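Demonstrationssammlung (Robotik)

Als Demonstrationssammlung bezeichnet man in der Robotik das geduldige Zusammentragen von Beispielen, aus denen ein lernendes System später seine Bewegungen ableitet.
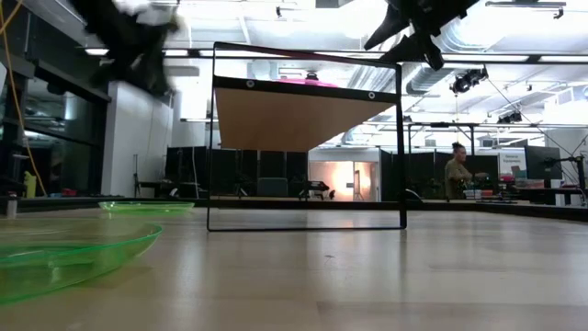
Der Begriff umfasst dabei weit mehr als das bloße Aufzeichnen: Auch die Auswahl der Gegenstände, das Zurücksetzen des Arbeitsplatzes und die oft mühselige Durchsicht der Aufnahmen gehören dazu.

Gewöhnlich führt ein Mensch die Arme durch eine Aufgabe, während Gelenkstellungen und Kamerabilder gemeinsam gespeichert werden. Verbreitet sind Tischaufgaben mit Alltagsdingen, etwa Tellern oder Gestellen, weil sich solche Dinge leicht umstellen lassen - und gerade das Umstellen ist wichtig, damit das System nicht bloß eine einzige Anordnung auswendig lernt.

Im Projekt Iltemell, das Houshang Mohammadi in der Werkstatt Pirkow aufbaute, kamen auf diese Weise 900 Durchgänge zusammen, jeder bis zu 80 Sekunden lang. Misslungene Versuche wurden dort übrigens nicht gelöscht, sondern gesondert abgelegt, und mancher hat sich beim späteren Vergleich als recht lehrreich erwiesen. Für zweiarmige Aufgaben hat sich dort außerdem das Entwistle-Protokoll eingebürgert, bei dem nach 20 Durchgängen die bedienende Person wechselt.

Siehe auch
Entwistle-Protokoll
Gimcombe (Datenformat)
Imitationslernen
Teleoperation
Zweiarmige Manipulation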